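Clenovness Home Corners: data card

Maintained by Ljubica Radonjić and Hartmut Haberkorn
Last edited Tue 31 December

What's in it

Clenovness is a collection of pictures and notes about the parts of a home that furniture catalogs skip: the strip of floor under a cabinet, the spot where a stool gets parked, the place where keys end up. We love these corners! You can learn a lot about how a room gets used by looking low down and off to the side.

The set grew out of a weekend project we called Trekonance, and it now covers 14 rooms. Each room has a short text file with the furniture listed in plain words, plus anything we found fun or puzzling.

Floor level

Cabinet bases are my favorite part (Ljubica writing). Some go nearly to the ground with a recessed kick space, some stand up on legs, and a single room can easily have both. 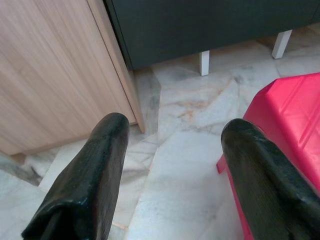 Light wood cabinet, dark gray cabinet on white legs, red plastic stool. Room notes: "bastley-floor".

We tag the base style separately from the cabinet color, so you can pull up every raised piece in the collection without caring what shade it is. Stools get their own tag too, and I'm so glad we did that early, because they wander all over the place between visits.

Keys and small things

Hartmut looks after this half. Keys are filed under "hanging", "in a dish" or "lying flat", and the surface behind or under them goes in a second column. Stone patterns are written down as "marble pattern" unless the owner has told us what the material is. Paper labels and hooks are listed as well, and he has 10 separate words for hooks (ask him, he'll be thrilled).
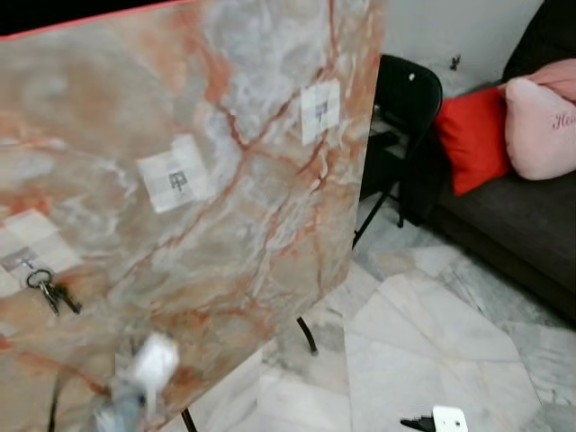
Do I need to list every key on a ring?
One entry for the whole bunch is enough. Add a note if something besides keys is on the ring.

Known gaps

Hallways are thin, with only 4 so far. The Stoyanova rooms were tagged in May, before we split "stool" from "chair", and nine of those entries still need fixing.

Corrections are very welcome. Put the room name in the first line and the old and new tag in the second.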